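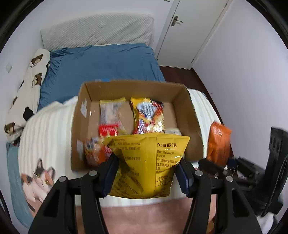

The Tusutau 12 is a dry bag for the things a diver wants to keep dry on the boat: a towel, a fleece, a phone, the logbook and something to eat between two dives. It holds 12 liters and closes with a roll top and one buckle. Many of our customers use it mostly for food. A crimped snack bag like the yellow 海底捞 one, with 请存放于常温 (keep at room temperature) on the back, travels well in it if you put it upright along the side and keep the heavy things at the bottom. Please do not press the air out too strongly when there are crackers or chips inside.

The bag is not made for diving. It is splash-proof and will float for a short time when it is closed correctly, but it must not be taken under the surface. For lights and cameras that go with you into the water, please look at our Briltedent hard cases.

## Details

- Volume: 12 liters
- Weight: 488 g with shoulder strap
- Width when flat: 300 mm
- Material: coated polyester, welded seams
- Closing: roll top, at least three full turns
- Colors: navy, gray, signal orange
- Order number: 634

## How to close it

1. Wipe sand and salt from both edges of the opening.
2. Hold the edges together and let out a part of the air.
3. Roll the top down three times, always in the same direction.
4. Bend the ends toward each other and click the buckle.

Two turns are too few. Most bags which come back to us as "leaking" have no hole, they were only rolled twice.

## On the boat

The strap has a metal hook on one end, so you can hang the bag on a rail or under a bench. On small boats we recommend to hang it away from the tank rack, where it can be squeezed. The base is round and a little stiff and it stands alone on a calm day. In waves, tie it.

A wet wetsuit hood or gloves should go into another bag. The Tusutau keeps water outside, but it keeps water inside just as well, and after a few hours your towel will be as wet as the gloves.

## Care

Rinse with fresh water after each day at sea and dry it open, with the inside turned out if possible. Do not use the washing machine. Small scratches on the coating are normal. For a real hole, use the Ghaffari patch set, which we sell separately. Let the glue harden for one night before you fill the bag again.

## Delivery and pickup

Navy and gray are in stock. Orange was sold out in December and is available again now. You can order by mail or collect the bag at our shop in Tusascombe, beside the filling station for tanks. Unused bags can be returned within 30 days, with the label still on the strap.

Page last changed: 2024-05-20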